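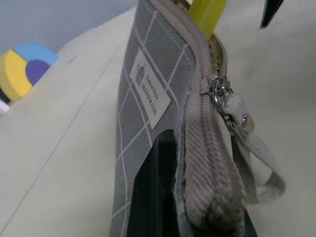

Subject: Re: [arms-club] Sunday session, object list and who records what

Replying to the list as well, as two other people asked me the same thing off list.

On Sunday someone wrote:

> I missed the last meeting and I'm trying to catch up before I book
> a slot on the table. Three questions.
>
> 1. Is the pencil case still one of our objects? The sheet has it
> crossed out but the notes from the meeting say we practiced on it.
>
> 2. How many recordings do we need per task before we train? I have
> seen 40 in one place and 64 in another.
>
> 3. Are we allowed to move the things along the wall? They get in the
> way when I bring the right arm back, and I don't want to mess up
> somebody else's runs.
>
> Also, is the Elwood entry form in yet, or is that still open?

Taking them in order.

1. The pencil case is in. It was crossed out on the sheet when we thought the zipper would be too hard, and then we put it back and forgot to fix the sheet. I have fixed it now. The task is to open the zipper using the fabric pull tab. One gripper holds the case down and the other takes the tab. Please take the tab and leave the metal slider alone. The slider is shiny and the wrist camera picture changes a lot with small changes in angle, and there is very little of it to hold. The tab is soft and gives you more room for error.

The case should start with the zipper mostly closed. If something inside is poking out at the end of the zipper, push it back in before you start recording. Last month we lost a batch of runs to a pen that moved each time, and the policy had learned to go looking for the pen.

Watch the soft end of the zipper too. The fabric bunches there and a finger can catch on it. If it catches, stop the run and mark it as failed. Don't try to work it free and keep recording, we don't want the model to learn that part.

2. The number is 64 per task. The 40 was from the Iltari handout, which we used in the fall for the block task, and it was enough for blocks. It is not enough for anything soft. With 40 runs on the wrapper task we got 24 good trials out of 53 in testing, and most of the bad ones were the second gripper closing on air. I would like to see what 64 does before anybody changes the network or the learning rate. If you are adding runs to somebody else's set, use the same operator settings they did. They are written at the top of each folder.

For people who haven't done the wrapper task yet, it is a handover. The right gripper pinches one end of the snack wrapper, brings it over the middle of the table, and the left gripper takes the other end. 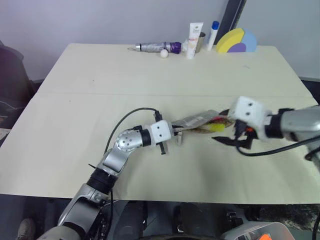
Keep the left gripper low while you wait for the handover. People tend to lift it up to meet the wrapper, and then both arms are moving at the same time and the ends don't line up. It works better if the left arm gets to its place first and stays there, and the right arm does the rest of the moving. Go slowly on the last part. The wrapper bends when it touches the other fingers and you need time to see which way it went.

Check your cables before each run. There has to be enough slack in the loop on the left arm to turn the wrist all the way both ways. If you feel the leader arm getting heavy for no reason, stop and look at the cable first.

3. Please don't move the things along the wall between runs of the same task. They are there as clutter and also for the sorting task later on, and if they are in one place for half the runs and another place for the rest we can't compare anything. Between tasks you can move them. If you do, take a picture of the table when you are done and put it in the folder with the runs. The marker, the tube and the foam shapes are all going to be used for sorting, so don't take them home or swap them for something similar. The sorting task does not have a finished description yet and I would rather not start recording for it until it does.

As for the right arm coming back, the trouble is the home position. In the Baran config it swings out wide over the back of the table. There is a second one saved under "home_low" which brings it in along the near side. Use that one. I have asked for it to be made the default and I will write again when it is.

The Elwood form is not in. The draft is done except for the part about safety, where they want to know who holds the stop button and where that person stands. My answer is that it is always the person who is not operating, and that they stand where they can see both grippers. If anybody disagrees, say so on the list this week. They also want a short text on what we learned from the first round in November. I have half a page, and I could use something from whoever did the block task, because I wasn't there for most of it.

Two smaller things.

The replacement fingers from Istitz came. They are the same shape as the ones we have. Don't put them on until the wrapper and pencil case sets are both complete. They are in the drawer under the monitor.

Slots on the table are two hours now. If you finish early, put it in the calendar so the next person can start. If you leave the arms powered, they must be in the rest position with nothing in the grippers.

I will be in on Sunday from 2 pm and can go through the zipper task with anyone who wants to watch it first.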